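Gilley Suture Pad – Set-up and Use
Section 8: Placing and tying the first stitch

This section covers suturing on the Gilley pad with wristed needle drivers. Complete Section 7 (seating the pad in the tray) before you begin.

8.1 Preparing the thread

1. Select a dark thread. Pale thread is hard to follow against the pad surface.
2. Cut the thread to 12 cm, measured from the swage.
3. Open the jaws fully and check that both move freely.
4. Approach the line of the incision from the side, keeping the jaws just clear of the surface.

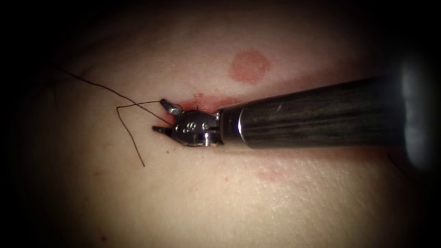 5. Confirm that the thread lies clear of the jaw hinge before closing.

CAUTION: Do not press the wrist of the instrument into the pad. Dents in the top layer are permanent and are not covered by the Ekance warranty.

8.2 Forming the loop

1. Draw the thread through until a short tail remains on the far side.
2. Lift the long end and let it fall into an open loop above the jaws. 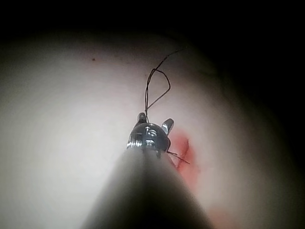 3. Pass the free jaw through the loop and take hold of the tail.
4. Pull the two ends in opposite directions, level with the pad.

NOTE: If the loop twists shut, release the thread and start again from step 1. Do not pull on a twisted loop – the thread will saw into the edge of the incision.

8.3 Positioning the needle

1. Keep one instrument on each side of the incision.
2. Hold the needle two-thirds of the way back from the point.
3. Enter the pad at a right angle and follow the curve of the needle.

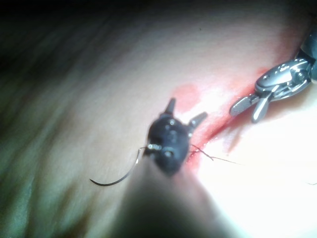
Figure 8-3. Instruments on either side of the incision, curved needle at left.

CAUTION: Account for every needle before you remove the pad from the tray.

8.4 Passing the thread between instruments
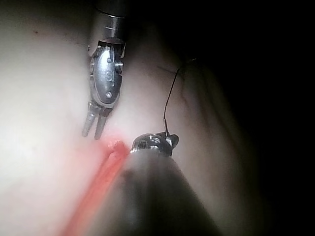 Page last changed: April – D. Lumanlan

1. Bring the tips close together above the pad.
2. Close the receiving jaws on the thread before opening the other pair.
3. Move the instruments apart slowly.

Replacement pads are ordered under part number 203.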